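The workshop on network cables at Vetoreo takes place in a long room behind the shop. I visited it in September, when the new group had just started. The man who teaches there asked me not to print his name, so I will call him only the instructor. He repaired office networks for 14 years before he began to teach.

I asked him first why people still come to learn about cables, when so much is wireless.

"They come when something at home does not work," he told me. "They bought a good router, and the television still stops in the middle of the film. Then they find that a cable is the simple solution."

His first lesson has no tools. Each student receives a short yellow cable and must look at the plug for several minutes. He wants them to find the small clip, the contacts and the place where the jacket ends. 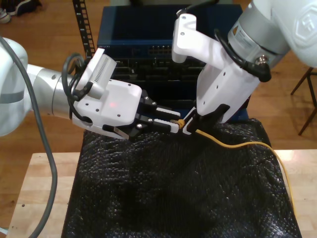

Is a colored cable different inside from a gray one?

"The color is only for the person who must find it later. In my old job at Grandia we used yellow for the desks and blue for the printers. In another building it was the opposite. You have to read what is printed on the jacket, the color tells you nothing about the quality."

He is strict about the clip. Many people pull the cable while the clip is still locked, and after this the plug sits badly in the socket. "I once visited an office with over 2549 sockets," he said. "Most of the complaints were broken clips. I carried a bag of plugs with me every day."

We spoke also about the tables. He likes a dark, soft cover on the wood, so that a plug does not slide and a yellow cable can be seen easily. He tried a rubber sheet from Plesik before, but he did not like the smell. 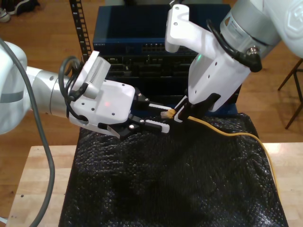
The second lesson is about how to lay a cable in a room. He lets it fall in a wide curve and never bends it sharply around a corner. "If you fold it like paper, the wires inside can suffer," he explained. "You will not see it from outside, and you will look for the fault for 2 days."

The course has 7 evenings. At the last one, the students make a complete cable and test it with a small Kun tester, and they may take it home. I asked him if he keeps the cables which fail.

"I cut off the plug and they try again," he said. "There is always enough cable left."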